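Kitchen Chores by Remote: My Tips for Teaching Robot Hands

I've been teaching kitchen jobs to a two-handed robot since December, mostly small appliance work – opening things, closing things, wiping things down. I wear the control gloves, the arms copy me, and everything gets saved so the robot can learn from it later. I came to it from years of writing cleaning tips, so I think about it the way I think about scrubbing a stovetop. Get set up properly first, or you'll be at it all evening!

Start with the table. I like a plain one with nothing on it but the appliance and whatever the job needs. Pattern tablecloths look cheerful, but they slide, and when a robot finger catches the hem the whole business goes with it (ask me about the sugar bowl). If your appliance is light, put a thin grip mat under its feet. The clear shelf-liner kind works fine and you can trim it with kitchen scissors.

Next, do the job yourself with your bare hands. Do it slowly, maybe five or six times, and pay attention to which hand is doing what. I was sure I wiped down a toaster with one hand. Nope! My left hand steadies the top the whole time and I'd never noticed. Once you know your own habits you can decide which ones to keep, and then stick to them. If you brace with the left on one run and the right on the next, you're teaching two different chores and the robot will learn a mushy version of both.

Keep your runs short, too. Mine are 45 seconds or less. I used to record one long session with everything in it and then spend ages finding the spot where it went wrong. Now if I fumble, I stop, put everything back and go again, and the bad one goes in the trash folder.

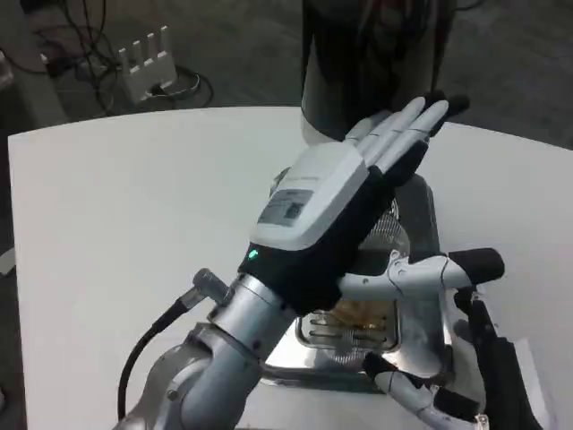

Shiny appliances are the hardest things I teach, and I'd save them until you're comfortable. Chrome picks up everything near it, and on a bad day I can't tell where the metal stops and the reflection of my own robot fingers begins. Approach slowly and from one side, and keep the hand you aren't using nice and quiet. I like one hand high and one low: the left open with the fingers together over that see-through dome, the right staying down beside the body near the grilled opening. Fingers together is a good habit over anything clear, by the way, as spread fingers block more of your view and you end up guessing at your height. Come down a little, pause, look, come down a little more. Unplug anything with a heating element before you practice and let it cool all the way.

Lighting helps more than any setting I've fiddled with. One hard lamp gives you a bright streak on polished metal that moves every time the arm does. Bounce the light off a wall or clip a piece of parchment paper well in front of an LED bulb, and it softens right up. Don't do the parchment trick with a hot bulb, please.

For cleaning between sessions, a barely damp microfiber cloth and then a dry one. No spray near the robot, ever! Rubbery pads of any kind get slick from kitchen grease, so I do the fingertips first with a tiny bit of dish soap on the cloth, wipe again with plain water, and let them dry before I touch a glass or a lid.

I also keep a notebook. Old-fashioned, I know. Each run gets a line with the chore, where the appliance was facing, and a happy or grumpy face. When a learned routine starts acting odd, I look back and it's nearly always a week where I got lazy and had the appliance turned a different way.

Last one for now – rest your shoulders. Holding your arms up in gloves is a workout, and tired people make jerky movements. I quit after 2 sessions a day and do my own dishes by hand.

Posted Jan 12, 2024

Comments

wakelora_fan: The bare hands tip is so good. I found out I open jars with my elbow tucked in and had been fighting the gloves for weeks.

Patchwork Pantry: Does the parchment go yellow after a while? Mine did with an old lamp.
Reply from author: Not so far with the LED, but I change it when it gets dusty.

gritsandgears: I do it the other way, right hand high. Same rule though, pick one and keep it. Going to try the shelf liner tonight.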